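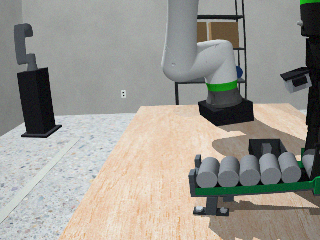 Giving up on the perfect save

I have finally deleted my first town in Zedton. It was 900 in-game days old and it did not have a single working tram.

For anyone who has so far kept their evenings free, Zedton is a town builder in which you play the mayor, the planning department and, as far as I can tell, the weather. I bought it in September on the say-so of Siham Cherkaoui, who has never recommended me a game that respects sleep. She told me it was relaxing. She also finds tax returns relaxing, so I should have asked a follow-up question.

The trouble began with the river. Every map has one and the tutorial is very keen that you build beside it, so I did, like a good pupil. It mentions flooding much later, in the tone of a waiter letting you know the fish is off after you've eaten it. By then I had a market, a school and 16 streets of terraced houses, all of them below the line.

A sensible mayor would have moved the town uphill. I built a wall. Then I built a pump behind the wall, and a power station for the pump, and a railway to bring coal to the power station, and the railway needed a bridge, which went over the river and made the flooding worse. I was very proud of that bridge. I still have it as my desktop background.

What I can't forgive is the save system. You get seven slots and the game writes over the oldest one whenever it fancies. So by the time I had worked out where it all went wrong, every save I owned was from after the coal. I tried to copy the files out by hand and managed to rename the lot to the same thing. Annag Ogilvie, who knows about computers, looked at the folder and went quiet for a bit, then asked if I'd thought about taking up Nandow instead.

I had, as it happens. Nandow is the other one everybody plays, with the little islands and the ferry timetable. It is prettier than Zedton by a mile and the music is lovely, but I found it very hard to lose. I left the thing running while I made a curry, and when I came back my islanders had opened a second harbour and appeared to be thriving without me. I don't need that from a game. I get that from work.

So it was back to Zedton, new map, and a few rules written on the back of an envelope. No building within sight of water. No railway until there are 21 shops to justify it. Trams first, and they have to go somewhere people want to be, where my last line had run with great punctuality between the cemetery and a field.

I've called the new place Travora, which sounds like a tablet for indigestion, but the random name button kept offering me Lower Something and I've had enough of low ground. It's on a hill. It has one road, a bakery and a very long queue outside the bakery, which the advisor says is a housing problem and I say is a good bakery.

The trams are working, mostly. One of them stops halfway up the hill and thinks about things before carrying on. The forum says it's to do with the gradient and that I should knock down the bakery to straighten the bend. I've closed the forum.

Siham rang last night to ask how it was going and I told her about the hill. She said that was a good start, and had I got to the landslides yet.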